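Rain gauges and other things I said yes to

14/01/2019

I said I would write this up in November, so it is only one holiday season late.

Some background for those who came here looking for my bread posts. Our town's public works department ran an open call last fall under the name Tondoven, which sounds like a cough remedy but was a call for ideas about stormwater. They wanted to know, cheaply, which street drains back up first when it pours. Entries had to use sensors, run on their own power and be something a regular maintenance crew could look after. I read this on a Sunday night after a good dinner, which is the only explanation I can give for filling in the form.

My entry was called Rerketach. I can't defend the name. It was a small box that hangs under a drain grate, measures how far away the water is and reports back by radio. On top there was a little solar panel, which is a funny thing to put on something that lives in a hole. I had to run the panel up a signpost on a cable. So now it was a box in a hole and a panel on a post and a cable between them that dogs took an interest in.

The plan in my application called for 300 of these across the low end of town. I built 4. The gap between those two numbers is where most of my fall went.

The first one worked right away, and I would warn anybody against that. It sat in a bucket in my garage and told me the depth of the bucket, all night, very reliably. I got a little smug. Then I put it under an actual grate on Taheri Street, where it reported that the drain was full to the brim on a dry afternoon. I drove over there. There was a leaf stuck to the sensor. I removed the leaf and drove home, and by the time I had my shoes off there was another leaf.

I spent 3 weeks on leaves. I tried a hood, then a longer hood, then a mesh, which collected leaves better than anything I have ever owned, including rakes. What finally helped was software. Real water comes up over a few minutes and a leaf shows up all at once, so the box now ignores anything that happens suddenly. This also means it would ignore a really spectacular flash flood, a point one of the reviewers raised before I had finished my sentence. 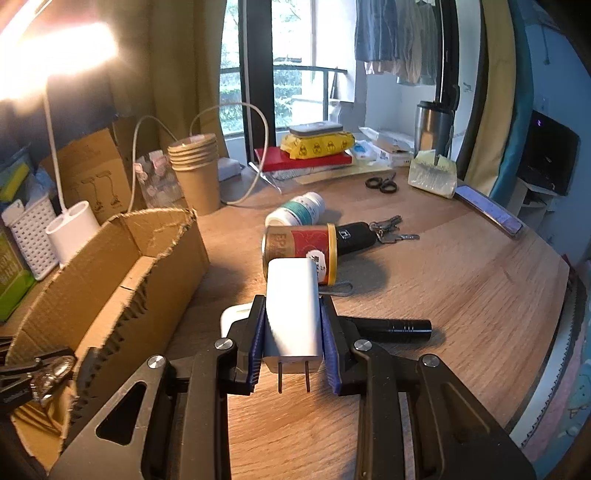 The radio side was calmer, mostly because I didn't write it. I used the Jisau kit, which comes with a base station and a manual that was clearly written by someone who already knew how it worked. Range was supposed to cover the whole neighborhood. Under an iron grate, with a parked delivery truck on top, range was more like the sidewalk. I moved the antenna up the post next to the panel, and after that I got readings from three of the boxes nearly all the time and from the fourth when it felt like talking.

Power was what I had worried about most, and it gave me the least trouble. The panel charges a battery pack, the box wakes up every 8 minutes, takes a reading, sends it and goes back to sleep. We had a gray stretch before Christmas when I was sure the whole bunch would die. They didn't. I had it reading faster at first, and slowing it down made all the difference - water in a gutter is just not in that much of a hurry, most days.

Then came the presentation. Each entry got a table, a power strip and ten minutes. Mine fell right after a group with a proper animated map, where small blue streams ran down small gray streets and everybody made the noise people make at fireworks. I had a bucket and a watering can. I poured, the number on the laptop went up, and a man in the second row asked if it could also detect rats. I said not on purpose.

We did not win. I say "we" out of habit, having written "the team" all over the application because it sounded less lonely. The map people won, and fair enough, it was a very nice map. But public works asked whether the boxes on Taheri Street could stay where they are through the spring, so there is a real crew now with a real ladder, and I've been told I'm on call for leaves.

If you want the parts list, leave a comment and I'll clean it up enough to share. It currently says "the other screws" in two places. The wiring diagram is worse, and the enclosure drawing still has the first hood on it, so please don't build that one.

Bread next time. The rye starter got neglected through most of this and has gone a bit strange.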